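**Clakero opens furnished breakfast kitchens at its Gresside building**

GRESSIDE, October. Clakero, which rents short-stay apartments to visiting workers and students, has finished fitting out the shared kitchens in its Gresside building. The kitchens open to residents on Friday at 7 a.m.

The building has 40 apartments over two floors, with one breakfast kitchen on each floor. Until now, residents had a kettle and a small refrigerator in their rooms and had to go out for anything hot in the morning. A survey of past guests drew 766 replies, and a place to make toast was the most common request.

The design work was done by Bhatia, a kitchen planning firm based in Mekcombe. Bhatia kept the plan simple. The walls are white and the counters are gray with a mottled surface that does not show crumbs easily. Outlets are set up high on the wall so that cords stay off the part of the counter where people work.

Small appliances were picked for size first. The toaster is a two-slice model from Bear in a pale champagne color, with a chrome rim and a row of vent holes across the front. 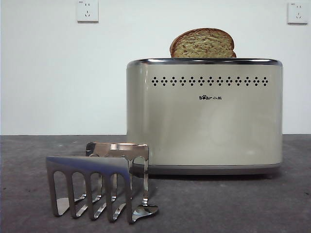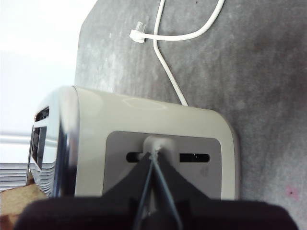
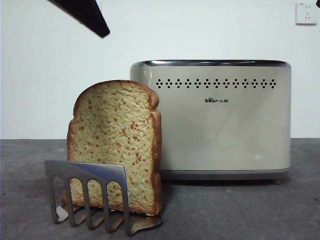
Clakero looked at larger four-slice toasters and decided against them. They took up too much of the counter, and most residents eat alone or with one other person before work. Each kitchen will have two of the smaller toasters, set far enough apart for two people to use them at the same time.

Residents bring their own bread, butter and spreads. Plates, knives, mugs and cutting boards are supplied and stay in the kitchen. Each apartment has a numbered shelf in the pantry cupboard, and there is a shared shelf for salt, sugar and tea.

The cleaning staff will wipe the counters and empty the crumb trays every morning after 10. Residents are asked to unplug a toaster and let it cool before moving it, and to keep knives and forks out of the slots. A card with these points will be posted inside the pantry door, along with the number to call if something stops working.

The kitchens will be open from 6 a.m. to 11 p.m. every day. Use is included in the rent and there is no booking. Guests of residents are welcome when the resident is present.

Clakero plans to fit the same type of kitchen in its Mekcombe building next. That building has a narrower room on the ground floor, so the counter will run along one wall only. Bhatia is drawing up the plan now. An opening date has not been set.

Residents with questions about the Gresside kitchens can ask at the front desk. Press inquiries should go to the Clakero office in Mekcombe.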